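Teaching by hand: speaker notes, Flanbridge evening
Vusumuzi Le Roux
30th November

14 shares | 3 comments

Say hello, thank Woo for sorting the projector, then straight in. Don't do the long intro again!

So, first thing. I started on this in May thinking the clever bit would be the software, and I spent most of the summer learning how to move my own hands slowly. When you drive the arms by remote control (we call our setup Katex, long story, tell it in the bar) every wobble goes into the recording. Scratch your nose and the robot learns a little nose-scratch.

Soft stuff is the hard stuff. A block stays the shape you left it. A sleep mask with a strap doesn't, it flops, and the strap wanders off round whatever else is on the table.

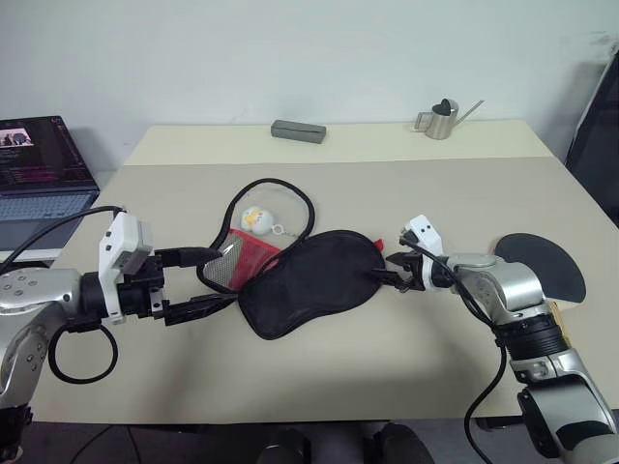

I tell new people to pick a side and stick with it. Left gripper holds, right gripper does the fiddly work, and if you swap halfway through you bin that run and start over. We've kept 1,986 runs so far. Four people drove, and you can tell us apart from the recordings, which I find a bit spooky.

(Pause here, sip of water.)

Then the Rakgate story: seven goes at one bag, all mine, all rubbish, because I kept rushing the let-go. Open the fingers, wait, then back away. Get them to mime it with me, arms out, it always wakes the room up.

Next slide is guiding the arm by hand, so ask who's tried it.

2 comments hidden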